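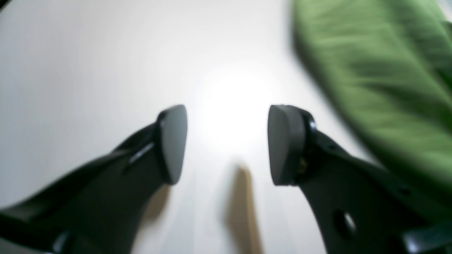
Fingers open, dark gray pad on the left tip.

October. Walnut and onion skin baths, second round.

Started at 8:30. The hulls had been soaking in the lidded bucket since the last entry and smelled the way they always do. Skimmed off the mold, strained through the coarse bag, then through an old pillowcase. The pillowcase is now permanently brown and can stay with the walnut things. Please don't put it back in the clean rag bin.

Goods for today: 200 grams of the Priltwood wool yarn, skeined and tied loosely in figure eights, plus a stack of cotton swatches cut from the same bolt as last time. Weighed the yarn dry before scouring. Last round I weighed it damp and the ratios in that entry are not worth much, so I have crossed them out.

Scour: neutral soap, low heat, one hour, left to cool in the pot. The water came out yellower than I expected. Priltwood calls the yarn ready to dye but I would not skip the scour with this lot. There is still spinning oil in it, and on the first round that gave us the pale patches near the ties. I had blamed the ties. Loosened them anyway.

Mordant: alum at our usual rate for the wool. Dissolved it in a jar of hot water before adding it to the pot, stirred, then put the wool in wet. Brought it up slowly and held it just under a simmer. The Visser thermometer reads low compared with the glass one. Checked both in boiling water and the glass one was right, so the Visser has a strip of tape on it now with a note. Older entries that mention the Visser should be read with that in mind, mainly the madder ones, where we thought we had kept it cool and got brownish reds regardless.

The cotton got tannin first and then alum, in the smaller pot. I used the oak gall powder from Vatport. It's finer than the old supply and clumps if you tip it straight in. Make a paste first. There were still small lumps at the bottom when I poured off, so next time sieve the paste too.

Walnut bath went on at 11:15. No mordant is needed for walnut on wool, but I wanted to compare, so half the skeins went in with alum and half without. Tags are Tyvek strips with pencil. Marker bled last time and the brown ones could not be told apart afterward.

Notes while heating:

The unmordanted wool took color faster. By the first check it was already a medium brown, and the alum wool was behind it and more golden. By the second check they were close to each other. I lifted them out to the air for a few minutes each time, and both darkened noticeably once they were out of the liquid. This matches what the old notes say about walnut and air. I'd like to do a proper test where one skein is aired often and one is left under for the whole time.

Stirring was kept to a minimum. One of the skeins is starting to felt slightly at one end where it rubbed against the pot. The enamel pot has a chip there, below the handle. It has been used for iron in the past as well, so the chip matters for more than felting. I moved that pot to the iron shelf and used the stainless one for onion.

Onion skins: yellow only, red picked out and saved in the paper sack. Simmered for an hour, strained, cooled enough to put a hand near it, then goods in. Good strong orange on the wool almost at once. Cotton is much weaker, a straw color. I left the cotton in and took the wool out when it looked right.

pH of the walnut bath was 6 at the start. The onion bath was also 6. The rinse water from the tap was 7. These are strip readings, so take them as whole numbers and no better. I would still like a meter. The strips are hard to read in a brown bath because the brown stains the pad before the color settles. Dipping a glass rod and touching it to the strip helped a little.
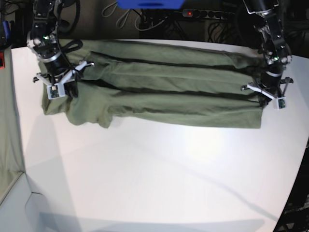

Drying is the part that needs changing. Everything from the first round was hung on the wooden bars, and the marks from the bars are there on the cotton, a faint line across the middle of each piece. I think the dye carries toward the bar as the water moves and stays there when it dries. The wool doesn't show it. For this round I hung the cotton by the corners with plastic clips and laid the spare pieces flat on a screen. The flat ones look more even so far but they take much longer, and there isn't enough screen for a full batch.

Also turned the skeins end for end partway through so the color would not all sink to the bottom of the loop. Put a light weight in one of them to see whether it helps with the kinks. It does help, but the yarn loses some of its bounce. Not doing that with the rest.

Afterbath tests, done at the end with whatever energy was left:

Onion plus a pinch of iron: went to a dull olive brown very quickly. Too much iron, I think. The wool feels harsher than the plain onion. Next time dissolve the iron in a jar and add it by the spoonful.

Onion plus washing soda: brighter, slightly more orange on the cotton. On the wool I saw no difference worth keeping, and soda is not good for it anyway.

Walnut plus iron: darker and grayer. The best of the set. The unmordanted skein with iron is close to the shade in the Bomell sample book that we were trying to match -- the one on the last page, next to the blacks. Compared them by the north window and again under the shop lights. Under the lights ours looks redder. By the window I could not separate them easily.

Walnut liquor was saved. It goes back in the lidded bucket with the spent hulls. There should be one more usable bath in it, lighter. The onion bath was exhausted and went down the drain. Iron leftovers are in the marked jug, lid on tight. The jug is nearly full and needs to go out with the next pickup.

Cut lightfast strips from each sample and taped them to the card, lower half covered with foil. The card is in the south window behind the scale. Please leave it there even if it looks like trash.

To do:

Reorder alum. The tub looks fuller than it is, there is a big lump in it.

Ask Vatport whether the gall powder comes in a coarser grind.

Airing test on walnut, as above.

Wash test on the onion cotton once it has rested two weeks. I expect it to fade and want to know how much before we put it in the sample book.

More screen for drying, or some way to build a second shelf over the first.

Pots scrubbed, burner off, window left open a crack for the smell. Stopped at 5:40.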